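The Bin at Station Four
At Flokau's returns shop, an arm has taken over the picking. The people are still there, doing something else – mostly.

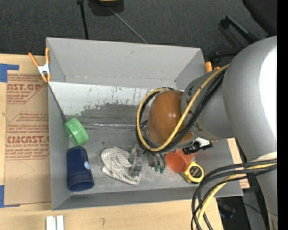
What the arm gets to pick

Mixed stuff. That's the whole trouble with returns. A cup, a tape measure, a striped cloth balled up next to a green lid, all in one gray bin, and no two bins alike. Flokau takes back housewares and small tools for a handful of stores, sorts them, and sends what's good to resale. Until last December every piece went through somebody's hands, bent over a bin, eight hours.

Now there's the arm. Staff call it Ramero, after the software. It's thick and silver, and it reaches down over the wall of the bin with its cables looping around it. Orange-handled clamp on the corner of the bin. Not fancy.

Somtochukwu Akinola worked the bins for six years. She runs station four now, which means she watches, clears, corrects, and teaches it new items when a store changes its stock.

"My back is better," she says. "My eyes are worse. I go home and I can't look at my phone."

The numbers, since everybody asks

Best day by hand at this station: 825 pieces, and she remembers it because there was cake. In its first full week the arm did 2,653. The week I visited it did 3,229, with one person on it where there used to be two. The second person, a man she'd shared lunches with, moved to the Cantero building accross town to do packing. Same pay. Longer bus ride.

Cloth is the sore spot. Hard things go quick enough. Anything soft and bunched up, the arm hesitates, tries again, gives up and turns its light on. Akinola gets more than 30 of those a shift. She reaches for the stop button without looking, sorts it out, lets go.

Who gets to say stop

Zane Lukoševičius set up the cell for Comness, the installer. He wanted the stop reserved for faults. The floor wanted it for anything – a weird noise, a bathroom break, a bad feeling. They argued for two weeks, and the floor won that one.

"I was wrong about it," he says. "They stop it early and it's a small thing. I wanted them to wait and then its a big thing."

Other arguments are still open. Whether watching a machine counts as skilled work, for one. Akinola's title changed in the spring, her grade didn't. She has a meeting about it. Had one, it got moved.

Two more stations get arms by winter. The names of who'll run them went up by the time clock the morning I left. Four people reading it, coats on, bin carts parked every which way behind them.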